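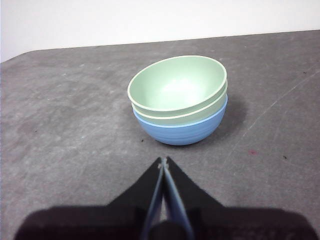
Stacked bowls and gripper at the dish-handling station, Brukel demonstration hall.

Report on the visit to Brukel, September

The purpose of the visit was to gather information for next year's equipment plan, in which one item is a robot arm for sorting and stacking dishes in the central kitchen. Our delegation arrived on Monday morning and was received in the demonstration hall, where two suppliers, Kendance and Erel, share the floor. The tour lasted 60 minutes and was followed by a meeting on costs and delivery.

Most of our time was spent at the dish-handling station. The test items were light household bowls, two green and one blue, nested one inside another. Our own kitchen uses heavier dishes with thicker rims, and we asked whether the same fingers would serve. The Kendance staff advised that finger tips are ordered separately and should be treated as a wearing part. The draft budget had no line for them, and one has now been added.

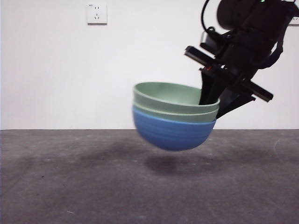

Grip was the subject of the longest discussion. A stack held by the rim at one side hangs away from the fingers, and the load on the wrist is therefore greater than the weight of the dishes alone would suggest. Buyers were urged to state the heaviest full stack in the request for quotation, together with the reach required. We had listed single items only. The kitchen office has been asked to weigh full stacks of each dish type before the request is issued.

Kendance offers its arm, sold under the name Arthur, for purchase or on a lease of 3 years. The lease includes an annual inspection but excludes fingers, cables and any change to the work surface. Erel sells outright only, and includes staff training in the price. Neither supplier would give a firm figure without a site survey. We consider this reasonable, although it means that the amount entered in the plan will remain provisional until the surveys are complete.

Floor space also needs attention. The Arthur base requires a clear margin of 100 centimeters on all open sides, and the present dish return area does not allow this unless the drying racks are moved. The cost of moving them belongs in the same request. Power supply should be checked at the same time.

Our kitchen handles more than 400 bowls at the midday meal. Both suppliers were asked to base their proposals on that load and to quote spare parts separately. A request for a trial using our own dishes has been sent to Brukel, and the purchasing office will hold the equipment line open until a reply is received.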